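Visita al taller de integración de Duneck
2021-07-13
Texto: Amado Cabrera

La visita se centró en la célula 3, un robot de dos brazos montado frente a una mesa de trabajo. Nos la enseñó Sivaprasad Kotian, responsable de puesta a punto. La célula se usa para ensayos de agarre con envases pequeños y funciona en turnos de 9 horas.

La mesa se compone de dos tableros claros yuxtapuestos. La junta entre ambos se comprueba con galga al inicio de cada semana, ya que un escalón en ese punto altera la altura de recogida. Las piezas de ensayo se colocan en el tablero próximo al robot, entre las dos pinzas.

Cada pinza va fijada a una placa blanca de montaje. El cable sale junto a la placa y forma un bucle antes de bajar por el antebrazo. Según Kotian, es el elemento que más se sustituye: desde febrero han cambiado el del brazo izquierdo dos veces. El bucle se deja holgado y se revisa con el brazo en extensión máxima.

El par de apriete de las placas se verifica cada 36 horas de funcionamiento. La calibración entre brazos se repite tras cualquier desmontaje y dura alrededor de 81 minutos. Los resultados se anotan en Claketti, el registro de mantenimiento del taller, que lleva Rajeshwari Iyengar.

El suelo está cubierto con losetas de espuma encajables. Se levantan por completo para nivelar la base. 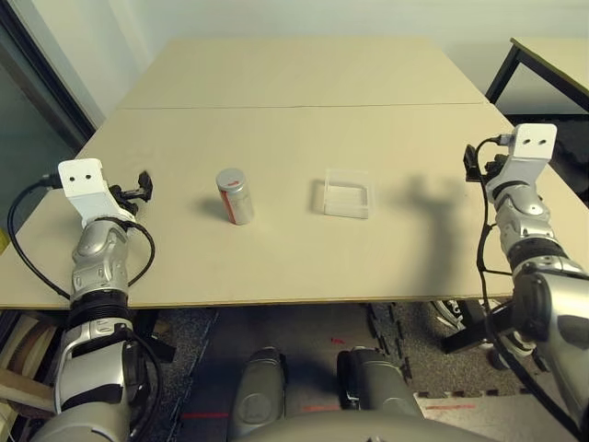
¿Cuándo hay que repetir la calibración entre brazos?
Después de cualquier desmontaje, aunque solo se haya intervenido en uno de los dos.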